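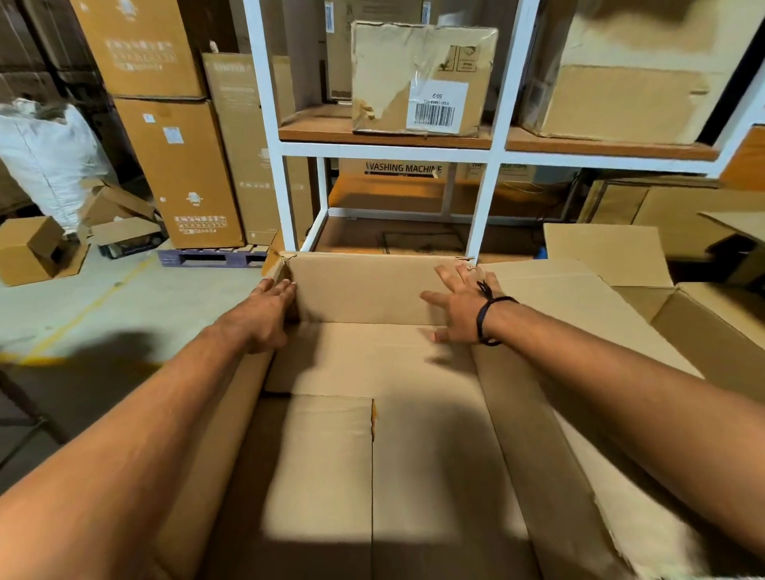
Big carton in the shelving aisle, torn a little at both top corners.

Dye notebook, Tillodari workshop
Wednesday, July 29, 2020

Madder again! Third go at the Clasia reds and I'm writing as I go this time, so if the handwriting wanders (for whoever types this up, probably me) it's one hand on the thermometer.

Where we'd got to: the May batch came out brick brown. Lovely brick brown, I'd wear it, but the colour card says red and the blanket stripes want red. My money's on heat. I let that pot get well past 70 when the phone rang and you could see the brown coming up in the liquor within ten minutes. The one before was the opposite, timid salmon pink, and that one I blame on stingy mordanting. So today is both fixed at once, and yes I know, change one thing at a time. The stripes are needed and I've got only so much fleece.

Yarn is the two-ply from Ternton, the creamy one, scoured last night with the pH-neutral soap and left sitting in its rinse water till morning. It wets out much better than the coned stuff. I squeezed a skein and watched for bubbles, got hardly any, in it went.

Mordant: alum at 20 per cent weight of fibre, plus cream of tartar at 7 per cent. The alum dissolved first in a jug of hot water, tartar after, then the lot into the big stainless pot with the tap water I'd let stand. Brought it up slowly over the best part of an hour, held it at a gentle steam, then killed the burner and walked away. The skeins stayed in there until they were stone cold. I used to hook them out hot and I'm sure that was half the pink trouble.

Note to self: label the ties BEFORE they go in the pot. I have two skeins with blue ties and no idea which is the superwash. Could do a twist test but I'd sooner see what the dye does to them, the superwash should grab it faster and come out darker anyway.

Now the madder. This is the new Devadiga root, chopped, not the powder. Smells like a garden shed, in a good way. I rinsed it twice in cold water in the jelly bag to get the yellow off, and the first rinse was properly mustardy, so I kept it in a jar on the sill. (Might be nice on the scrap silk. Might be sludge by Friday.) Weighed the root dry at equal weight to fibre, which is generous, but chopped root is slower to give up its colour than ground and I wasn't going for subtle.

Water here is soft, so a spoonful of chalk went in as well. Skipped that in May! Only found the reminder afterwards, on the back of an envelope, in my own writing, underlined. The difference in the pot was plain straight away, the liquor went from orange to something closer to tomato soup.

Temperature log, such as it is. Root in at hand-warm, soaked through breakfast. Up to 55 and kept there for the first hour with the lid tilted. Skeins in, all of them, with a good swish. Then crept up a few degrees and held under 70 the rest of the way, and when I say held I mean I stood there fiddling with the burner knob like I was tuning an old radio. The low setting on the left burner is still too hot. If anyone gets to it before me, the little brass jet wants cleaning.

Turned the skeins every ten minutes or so. Bits of root got everywhere in the yarn even though most of it was bagged, as a seam had let go in one corner of the bag. Shakes out when it's dry, mostly. Double stitch that seam next time, or use the old pillowcase.

Lunch was a cheese roll eaten over the sink, not over the pot. Separate spoons, separate everything, the dye spoons are the ones with red tape.

Lifted the first skein mid-afternoon and oh, it's good. Warm, a touch orange where the light hits, proper red in the folds. I rinsed a short end and squashed it in a paper towel to see it nearer to its dry shade. Against the card it sits one step to the orange side of where we want it, but it's the same family at last. The rest are going to stay in overnight with the heat off. If tomorrow's rinse takes it down too far I'll give half of them a second bath with fresh root.

Things I want to try on the exhaust bath, in no special order: the linen tape, a skein of the grey fleece (red over grey ought to go a good dusty maroon), and a tiny dip in iron for the fringe yarn. Keep the iron bucket on the far bench, please. One drip of that in the red pot and I'll cry.

Washfastness strips to cut once everything's dry. One in the window, one in the drawer, one through the machine with somebody's socks. White ones, so we can see what bleeds.

Out of cream of tartar, down to the last scrape of the tub. Chalk is fine. Alum fine. Need more cotton string for ties, and a waterproof pen that is waterproof.

Lid's on, burner's off, window open a crack. Rinse first thing, cool water, and don't wring.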